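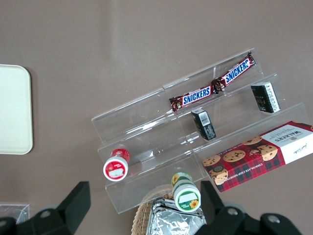
Snack riser, Snickers on the top step.

29 July 2022

Magnesium in the seed and bran samples, second digest. Alina did the weighing, I ran the block.

Spike recovery on the Flostulwood pumpkin seed came back at 106 per cent, so that one stands. The Sengar wheat bran was 85, same as the first digest. Teodor Ene thinks we're losing some in the filter step. I'd sooner look at the acid volume first, as the bran foamed up the tube walls again and I had to rinse down twice.

Sample codes for the book:
1533 — pumpkin seed, hulled, Flostulwood
2755 — wheat bran, Sengar, opened in January

2755 has been in a clip-top bag since it was opened. Moisture needs redoing before we report anything per dry weight. Put it in the oven overnight with the lid off, cool in the desiccator, weigh, repeat until it stops moving.

Phytate still not started. Alina has the Muvik kit in the cold room but the standard is missing from the box. She has emailed them. If it isn't here by the time the magnesium is finished we'll borrow from Iteo and pay them back.

Talked over the write-up with Teodor. He wants the bioavailability paragraph cut down — total magnesium is what we measured, and how much a person absorbs from bran depends on the phytate and the rest of the meal. Agreed. Keep one sentence and a pointer to the phytate section.

To do:
Bran again, three replicates, smaller portion, slower ramp
New blank (old one has a grey film in the bottom)
Label the grey tube rack, it keeps wandering off to the other bench
Ask Alina which balance she used for 2755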